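Speaker notes: Buying and keeping a small motorcycle
Club evening, Fri 30 March

Start on time even if people are still parking. Say who I am, mention that Tsung-han Lam is doing the second half on riding in traffic, and point out the door to the yard.

Opening

Ask for a show of hands: who rides a 125 or smaller now, who is thinking of getting one. Most of the room is usually in the second group. If so, spend longer on buying and cut the part on chains.

My own bike is a Borutari 125, bought used with 2,000 miles on it. Paid too much. The tires were old, the front brake lever was bent and the seller had one key. I knew all of that when I handed over the money. Tell the story short.

Looking at a used bike

Ask the seller not to warm it up before you get there. Put your hand near the engine first, then start it. A small single should start from cold without much trouble. If it only runs with the throttle held open, assume the carburetor needs cleaning and take that off the price.

Look at the fork seals. Oil on the fork legs means new seals. Push down on the front and let it come back up. It should be smooth.

Turn the bars from one side to the other with the front wheel off the ground. A notch in the middle means worn head bearings. Kam-wah Hung found this on a Jinomow he had already agreed to buy, and he went back and got a lower price. He has said I can use his name.

Check the frame number against the title. Do this before talking money. If they don't match, leave.

Small bikes get dropped a lot. Scratched lever ends and a scuffed footpeg don't bother me. A bent footpeg bracket does, and so does fresh paint on one side only.

Pause for questions here. Someone will ask about mileage. My answer is that I would take a high-mileage bike with receipts over a low-mileage one that sat in a shed for years.

Working on it at home

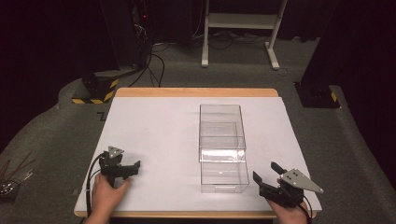
Carburetor cleaning is the first real job most owners of an older small bike will do, and it scares people more than it should. Turn off the fuel, drain the bowl into a proper container, loosen the clamps and work the carburetor out. Take a photo before each step. The jets are small and brass and they roll, so cover the bench with something white and keep an open clear plastic box on it for the parts. You can see from the side what is in there without tipping it out. Unscrew the jets with a screwdriver that fits. A worn slot is a bad afternoon. Spray cleaner through each jet and hold it up to a light. Don't push wire through it. Write down how many turns out the mixture screw was before removing it.

Say again: gloves and eye protection, door open, no heater running nearby.

Chains. Check slack at several places, as chains don't wear evenly. Go by the figure in the manual for that bike. Clean, dry, lube, wipe off the extra. If the sprocket teeth look hooked, replace both sprockets and the chain together.

Oil. Small engines hold very little, so losing a bit matters. Check it with the bike upright, on level ground.

Tires. Look for the date code on the sidewall. Plenty of tread on an old tire is still an old tire.

Gear

Keep this to 3 minutes. Helmet first, then gloves, then boots over the ankle. I wear a Prokura jacket that I like, but fit matters more than the label. Tell people to sit on a bike in the shop with the jacket zipped up and reach for the bars.

If there is time

Insurance on a small bike. Get a quote before you buy. Mine came to 53 dollars less when I said it was kept in a locked garage.

Winter storage: full tank, stabilizer, battery indoors.

Close

Next ride is in May, meeting at the Cheung gas station. Easy pace, small bikes at the front. Then 10 minutes for coffee and hand over to Tsung-han. Leave the sign-up sheet by the cups.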